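Visual tracking drifts on handheld gripper recordings when a brick wall fills the view

Posted in Perception and State Estimation
Tags: fisheye, visual-inertial, calibration, handheld gripper

Widad Sayegh
We record demonstrations with a handheld gripper that has a fisheye camera on it, and we recover the gripper path offline with visual-inertial SLAM. The tracker is Stustuson with the stock settings, and the policy is trained on the relative poses it gives us.

Most rooms work fine. One room has an old brick wall along one side, and when the camera is close to it and tilted up, the path slides along the wall. I also get false loop closures, where the tracker decides it's back at a spot two or three bricks over. The jump is small but it ruins the grasp segment of the episode.

Out of 204 episodes from that room, 24 fail my drift check. I already raised the feature count to 700 per image and it got slightly worse. Views in the bad episodes are mostly like this one, with the wall curving through the right side, a person leaning in on the left, and the gripper body filling the lower left.

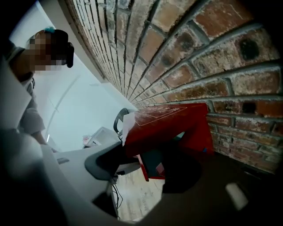
m_poirier
Raising the feature count is going the wrong way. Brick corners all look alike to a binary descriptor, so the extra features you get are the ones most likely to be matched to the wrong brick. Put it back to the default and force the features to spread out with a grid, capping each cell. Then check these:

Mask the gripper. It moves with the camera, so any feature on it tells the tracker that nothing is moving. Draw one static mask for the body and a second, wider one that covers the full travel of the fingers. The black corners of the fisheye circle should be masked too - their edge produces strong false corners.

Mask people. A person near the camera can take up a lot of the view, and arms move on their own. Any person segmentation model will do, since you're offline and speed doesn't matter.

Tighten loop closure. In Stustuson the ratio test for loop candidates is loose by default. Make it stricter and require the candidate to agree with the IMU gravity direction and with its neighbors over several keyframes. For short tabletop episodes you can also turn loop closure off and compare.

Check which camera model you calibrated with. If it's a plain pinhole with radial terms, points far from the center will be off and straight mortar lines will pull the solution sideways. Use a proper fisheye model and look at the residuals near the rim, not only the average.

grernosar_user
had the same thing with tiles. we just put some printed markers up and it went away

Widad Sayegh
Thanks both. Markers aren't an option for the episodes I already have, but I may use them in February when we record again.

The mask was part of it. Mine covered the gripper body but only the closed position of the fingers. With the wider mask, the default feature count and the stricter loop test, 2 episodes still fail. Both have a fast wrist turn at the start, so I think that's motion blur and I'll open a separate thread. Calibration was already a fisheye model.

m_poirier
For the fast turns, check the camera to IMU time offset before you blame blur. Prerkton can estimate it from the same calibration recording. If the offset changes between sessions, fix that first.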